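Winter coats: storage before the May collection

Padded jackets for the Trerkthorpe store should be sorted at home first. Empty the pockets, close all zips and lay each jacket flat on a bed, with the sleeves straightened before folding.
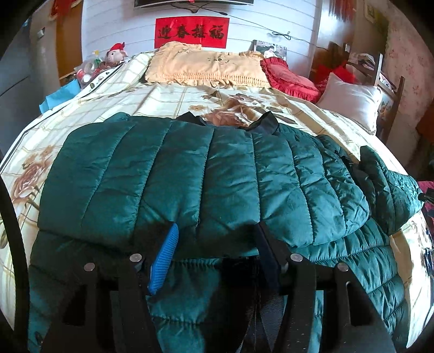
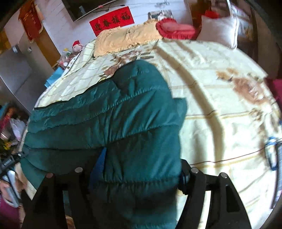 Teal quilted jacket on a floral bedspread.

Fold the sleeves inwards, then fold from the hem in 2 turns. Do not use vacuum bags for longer than 60 days, as the filling may stay flat. Label each item with surname and size. The Chisholm Room shelves took 478 coats last winter and the limit is unchanged. Queries about labels go to Kenna Ritchie.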